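Ticket 50: Grasp planner picks a lock, then picks a different lock
Component: perception / grasp ranking. Priority: medium, high on Tuesday.
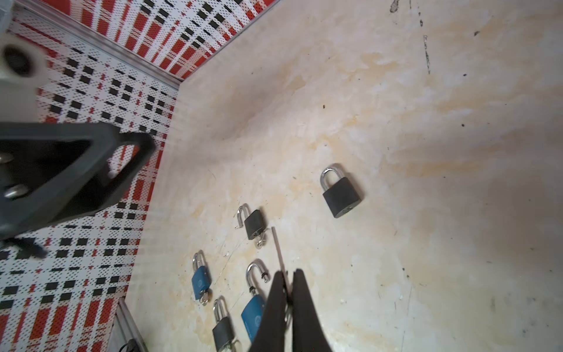 Kauppinen: Before anyone touches the planner, is this happening with the tracker frozen? We had the same flip-flop at Morarholm and the planner got blamed for a week.

Fair. I hadn't frozen it. Original report follows, for the record.

Task is "grasp the nearest padlock by the body." Wrist camera only, Mirkent stack, default ranking. The arm gets to the pre-grasp pose, starts down, and partway there the target ID changes. The planner then does what it's told and replans toward the new one. Six swaps in 10 attempts. No error, no warning, and the status line reads "nominal" throughout, which I have started to take personally.

What I tried, in order:

1. Restarted everything. No change, but I felt better.

2. Raised the detection threshold. The black locks dropped out of the candidate list and the blue ones kept swapping between themselves. Put it back.

3. Turned off replanning during descent. The arm now commits, sometimes to the wrong lock. Put that back too.

4. Froze the tracker at pre-grasp, as suggested above. Zero swaps in 10 attempts. Annoying, but useful.

So it's the tracker. Dumped the masks and went through them one at a time. As the fingers come in over a lock, its visible mask shrinks, the centroid slides, and the association step decides that this must be some other object. An open shackle makes it worse: half the time the segmenter calls the shackle a separate instance, and the tracker hands it the old ID as a sort of inheritance. Closed shackles mostly behave.

There's also a candidate labeled "padlock" at low confidence that is plainly a stain on the floor panel. It has never won the ranking. I'm leaving it alone for now, but it has ambitions.

Kauppinen: Are you masking out the gripper before association?

I was sure we were. The config says we are. The config is read from the Rarkamdale profile, where the finger model is an older, shorter one, so the top part of each finger counts as scenery. Swapped in the right finger mesh and unfroze the tracker: one swap in 26 attempts, on an open lock.

Remaining:
- Merge shackle and body instances before ID assignment. Patch is up, needs review.
- Make the loader complain when the finger mesh doesn't match the installed gripper. It currently complains about nothing.
- Stain: separate ticket.

Status: open, lowered to minor. Please don't close it until the shackle patch is merged. The last one got closed by the cleanup script.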